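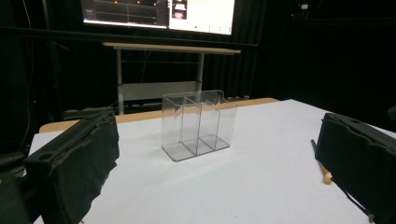

A small display used to be the part of a hobby project that ate the most pins. The older character panels wanted six wires for data and control, plus power and a trimmer for contrast, and by the time a keypad was added a small board was full. Serial displays changed that. The Zoltik panel needs two data lines, and everything else on the screen is handled by a controller mounted on its back.

Makers in Narnemeck have been building radio gear, weather stations and bench meters with these panels for a while now, and the workshop there gave us bench space to try one in a battery-powered antenna tuner. The main board is a Dubey, which runs at 5 volts. The display logic runs at a lower voltage, so a level shifter goes on the line from the board to the panel. Some builders use a pair of resistors instead. Both work at the default speed. At the higher speeds the resistors round off the signal edges and you start to see dropped characters.

Page layouts are drawn on a computer with an editor called Zavine, then copied to the panel over the same serial line. The editor is plain but quick to learn. Fonts are the weak point. Each one has to be converted in advance at a fixed size, and every size you add takes up memory. We ended up with one large font for the frequency readout and one small font for everything else. 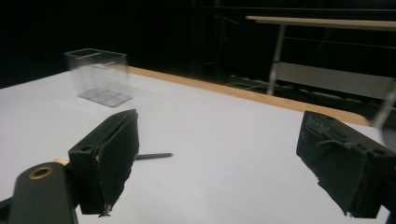 Power deserves more attention than it gets in the panel's manual. With the backlight at full brightness the display drew more current than the rest of the tuner put together. Feeding it from the regulator on the main board made the regulator too hot to touch, and the readout flickered whenever a relay pulled in. A separate supply for the panel, with the grounds joined at a single point, cured both problems. Dimming the backlight after a minute without a touch helped battery life a good deal.

Radio noise is the other thing to check. On our tuner a faint buzz showed up at the low end of the band and went away when the panel was unplugged. A ferrite on the ribbon cable brought it down, and moving the cable away from the antenna socket took care of what was left.

The April firmware also adds a sleep command, which we haven't tested with the touch layer switched on.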